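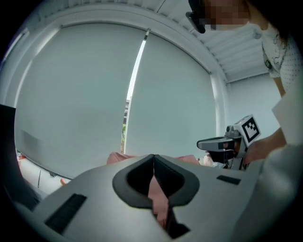 Tema 6. Pinzas de mano con cámara: qué se puede comparar y qué no

Material de apoyo para la sesión de prácticas. Se da por leído el tema de calibración.

6.1 Punto de partida

Los catálogos de pinzas de mano prometen más de lo que miden. Gastley habla de «captura natural» y Flilteck de «transferencia directa al brazo», y ninguno de los dos dice con qué tela, con qué luz ni con qué operador. En este tema vamos a tratar esas frases como hipótesis. Si al acabar la práctica siguen en pie, mejor para ellos.

6.2 Lo que ve la cámara

Una cámara montada en la pinza ve, antes que nada, la propia pinza. En la toma de cabecera la carcasa gris ocupa la mitad inferior, y la tela rosa asoma por la ranura de la muesca en V, la del borde negro grueso, y vuelve a verse detrás de la pinza, bajo las persianas. El resto se lo llevan las persianas bajadas, la luz del día que entra entre ellas y la persona que maneja la segunda pinza. Quien entrene un modelo con tomas así debería preguntarse cuánta información útil queda sobre el agarre.

La franja de luz entre las dos persianas merece su propia línea en el cuaderno. Con exposición automática, una zona tan clara puede arrastrar toda la toma. Fijad la exposición antes de comparar nada y anotad el valor.

6.3 El marcador

La segunda pinza lleva encima un bloque blanco con un marcador fiducial en blanco y negro, inclinado hacia la derecha. La inclinación no es un problema en sí misma. Sí lo es dar por buena la pose estimada sin mirar el error de reproyección - y eso aparece en casi todos los informes que recibo.

6.4 Práctica

Se trabaja en grupos de 2, una pinza por persona.

1. Calibrad las dos cámaras por separado. No reutilicéis los ficheros de otro grupo.
2. Grabad 90 segundos doblando una tela blanda, sin cortes.
3. Repetid con los papeles cambiados.
4. Pasad las grabaciones por Drivia y exportad las trayectorias. Salen unas 3.000 muestras por toma; si salen muchas menos, revisad las pérdidas de marcador.
5. Reproducid una de las trayectorias en el brazo Strand, a velocidad reducida.

6.5 Qué debe llevar el informe

Tasa de pérdida del marcador, error de reproyección y una tabla con los agarres fallidos, incluidos los que dé vergüenza incluir. No acepto «funciona bien» como resultado. Tampoco una comparación entre modelos hecha con operadores distintos: en ese caso se está comparando manos.

Entrega en abril, en PDF, con los datos sin filtrar en carpeta aparte.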